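Belay Letter Wall – notes and cutting sheets for a backdrop with paper letters

Version 2, May 2025 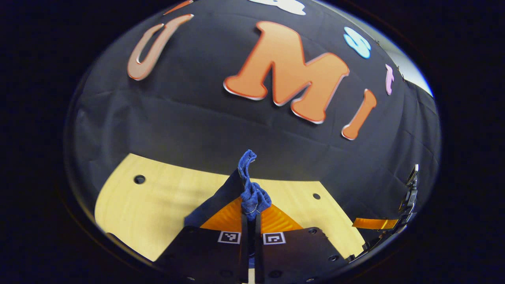
This folder holds everything we use to make the letter wall for the music corner in Brelidby. It started as a set of notes for ourselves, and then the group in Avville asked for a copy, so I have put it in order. English is not my first language. If a sentence is unclear, please write to us and I will correct it.

What is in the folder

letters/ – outlines of the capital and small letters, one page per letter
borders/ – the same outlines made a little bigger, for the light edge
colours.txt – which letter goes with which colour
layout.txt – the position of the letters on the cloth
hanging.txt – how we hang the cloth and take it down
old/ – the drawings of version 1, kept for those who have already cut from them

The letters

All letters are drawn fat and with rounded corners. The capital M is the largest one and it is orange. We begin always with the M, and the other letters find their place next to it. The U is peach and quite narrow. The capital I has rounded ends like a small bone, which the children like very much. There is also a light blue for the curved letters and a pink for the thin ones, and white for the extra shapes.

Please do not put the letters in a straight row. They should lean a little, some to the left and some to the right. In version 1 we measured everything with a ruler and the wall looked like a sign of an office. Now we fix the M first and place the rest by eye from the other side of the room.

Each letter can have a border in a lighter tone. Cut the border from the sheet in borders/, glue the letter on top of it and press it under a book until the next morning. On black cloth the border makes a big difference, especially for the darker orange.

Paper

The sheets are meant for card of 200 grams per square metre. Thinner paper also works, but it bends at the corners after some weeks. We buy our card from Stodach, a small shop that also cuts to size. Shiny card looks nice in the evening with the lamps on, but it shows every fingerprint. Wash your hands before you glue, also when you think they are clean.

The cloth

We use black fabric without any pattern. It is allowed to have folds. I used to iron it every time, and after one evening on the hooks the folds were there again, so I stopped with this. What matters more is that the upper edge hangs level. The cloth should reach a little below the table top, so that you see no gap when you sit in front of it.

Our cloth is not as wide as the wall and at the side you can see the pale wall behind it. If this disturbs you, sew on another piece. We have left it.

The table

In front of the cloth stands the table with the light wooden top, the one with round holes in it. Do not cover the holes with tape, the glue is difficult to remove from the wood. Small things fall through them, so keep pins and the scissors in a tray.

Cut on a mat, please, not on the table itself.

Hanging the letters

1. Hang the cloth and leave it for one night.
2. Lay out all letters on the floor in the order you want.
3. Fix the M near the middle, high enough that it is visible above the heads of people at the table.
4. Add the letters on both sides. Leave the white shapes for the end, they are good for filling empty places.
5. Step back, look, and move what is too close together.

For fixing we use 8 small pieces of double-sided tape on a large letter, fewer on a small one. Pins hold better, but they leave holes in the card and one day somebody finds them with an elbow.

Changes since version 1

– new outline for the I, the old one was too thin and broke in the middle
– borders are now in their own folder
– the yellow letters are removed, because the colour was too strong next to the orange
– layout.txt was written again in February and now matches the way the cloth hangs

Known problems

The page for the small t prints too large on some printers. Choose "actual size" in the print window. The pink of the printed colour card is also more grey than the pink of the paper, so take a real piece with you to the shop.

Use

You may print, cut and change all sheets for your own room, school or club. If you pass the folder on, please leave this file inside it. Photos of other letter walls are welcome – we keep them in an album in Brelidby.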